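Opinion > Work > Columns

The best chair in the room is the one you lean on

By Amber Vandenberghe

80 shares 16 comments

Our office bought new chairs in August. They came from Groen, they are a model called the Revis, and each of them has a padded headrest. I mention the headrest first because Thibault Huet, who did the ordering, mentioned it first, and second, and again when the invoice came in at 2270 euros and he was asked to say a few words about it.

I have now had a season to watch my colleagues use these chairs, and what they mostly do is stand behind them.

I don't mean that they never sit. People sit to type, to eat soup and to pretend to read a contract while listening to a conversation by the window. But as soon as anything interesting happens in the room, up they get. They go round the back, put a hand or a forearm on top, and stay there for as long as the interesting thing lasts. Someone opens a parcel and they are all up. Someone comes to look at the boiler and they are up for most of the morning. Wouter Van Dijk once stood behind his chair through an entire visit from the fire inspector, a visit that had nothing to do with him or his floor, nodding now and then like a man reviewing troops.

I would like to argue that this is the correct use of an office chair, and that the people who design them should stop sulking about it.

Consider what the sitting side of the thing has become. There is a lever for height and a lever for tilt, and a knob that does something to the tilt if you have already done something to the lever. The armrests go up, down, in, out and, if you catch one with your pocket, off. The booklet that came with ours has 4 pages on the lumbar support alone. I followed them faithfully and ended up in the position of someone being gently ejected from a car. Ans Bakker, who has the desk next to mine, has never touched a single control on hers and sits on it sideways with one foot under her. Her back is fine. I have asked.

The back of the chair, meanwhile, has no instructions whatever. It is a rail at a useful height, on wheels, and every adult who walks up to it knows what to do. You can rest your elbows on it or hang a coat there. If somebody starts telling you about their kitchen extension, you can roll it a little way into the space between you, which is a politer way of ending a conversation than any I was taught at home.

It is also, I think, how most of us solve the old problem of what to do with our arms. Standing in a room while something official is going on is one of the harder things a person is asked to do. Sit down and you look as though you don't care. Stand in the middle of the floor and you are in the way, or worse, in charge. Fold your arms and you seem to be objecting. A chair in front of you settles the matter. You are present, you are attentive, you have something to do with yourself, and there are five castors between you and any responsibility.

This brings me to uniforms, which I have been envying for years.

A person in uniform never has the arms problem. I have studied this in stations, at counters and once for two hours in a queue to collect a parking permit. A uniform comes with its own furniture. There are pockets on it, and straps, and things clipped to other things, and all of them are somewhere to put a thumb. The wearer may stand in the dead centre of a tiled floor with nothing to lean on and look perfectly at ease, while the rest of us, in our T-shirts, drift towards the edges in search of a piece of upholstery.

We have nothing clipped to us. At best we have a phone, and taking it out is rude. I own one cardigan with proper pockets and I can tell you that my whole manner improves in it. I have given opinions in that cardigan I would never have dared to give in a blouse.

I put some of this to Yi-chun Au, who fits out offices and receptions, among them the ground floor at Stevside, where I go twice a year to be told that I have brought the wrong form. She is a patient woman. She said that clients choose chairs by sitting in them for half a minute in a showroom, and that not one has ever walked round to the back and leaned. She said she would start suggesting it. I don't believe she will, but it was nice of her.

I have some complaints about the places where all this standing happens, too. Somebody decided a while ago that a modern public room must have white walls and a floor you could skate on. I understand the reasons and I am told they involve a mop. But a glossy floor does two things to people. It makes them walk as if they had been left a large sum of money on condition they never fall over, and it lets a chair on castors go wherever it likes. Put your full weight on the back of a Revis on a shiny tile and you will learn a good deal about it very quickly. Wouter did, in front of the fire inspector, who wrote something down.

We had carpet in the old building in Mavville. It was the colour of a wet dog and had absorbed every lunch since the place opened. I won't pretend to miss it much. But a chair stayed where you had left it on that carpet, and you could lean for an hour with your mind elsewhere. The new floor asks for a certain alertness. I've seen people hook a foot round the base to hold it steady, and I do this myself now, and it has given me a calf muscle on one side.

The serious objection, as put to me by Thibault, is that a chair used as a railing is a waste of a chair. For the same money, he says, he could have bought railings. He said this with some bitterness, and I do see his side. He had sat in a great many chairs on our behalf. He had opinions about foam.

But nobody would lean on a railing in an office. A railing says that leaning is expected, and most people would sooner topple over than do what is expected of them with their elbows. The chair works because it is officially for something else. You can always claim to be about to sit down. This is a great comfort, and I know of people who have been about to sit down for entire careers. My old head of department was one of them. She ran every meeting from behind her seat, both hands on it, as if it were the wheel of a ferry, and those meetings were short. Her successor sits. I have brought a cushion.

There is a moral side to all this as well, though I wouldn't push it too far. When another person is bent over a fiddly job, looking down at it, concentrating, it feels wrong to be lounging a few feet away with your head on a padded rest. My grandmother would get to her feet if the man reading the gas meter crouched. She couldn't help him. She knew nothing of meters. She stood with her hands on the back of a kitchen chair until he had finished, then offered him coffee, and only when he had gone did she sit down again, tired out, as though she had read it herself.

I think of her whenever the whole office rises to watch somebody change a toner cartridge. It is a small courtesy and it costs us nothing apart from the 2270 euros. We could have had it with the old chairs, of course. The old chairs had no headrests, and I will grant Thibault that the headrest has turned out to be an excellent height for the chin.

So here is my request to Groen and the rest of them. Keep the levers if you must, since I know there are people who find them soothing. But pad the back of the back. Give it a rounded top that doesn't mark the forearm. Put a brake on the castors that can be worked by a bored foot. A hook would be good, for the bag one has been holding all this time. And in the brochure, next to the usual young man gazing at a screen with his spine like a flagpole, show us someone standing behind the thing, watching somebody else get on with it.

I'd order one tomorrow. Ans says she would take hers sideways.
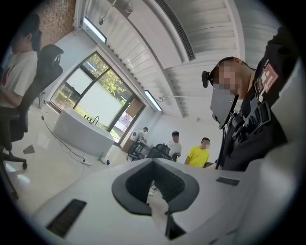 Mesh back, padded headrest, glossy tiles – and a white T-shirt standing behind the chair.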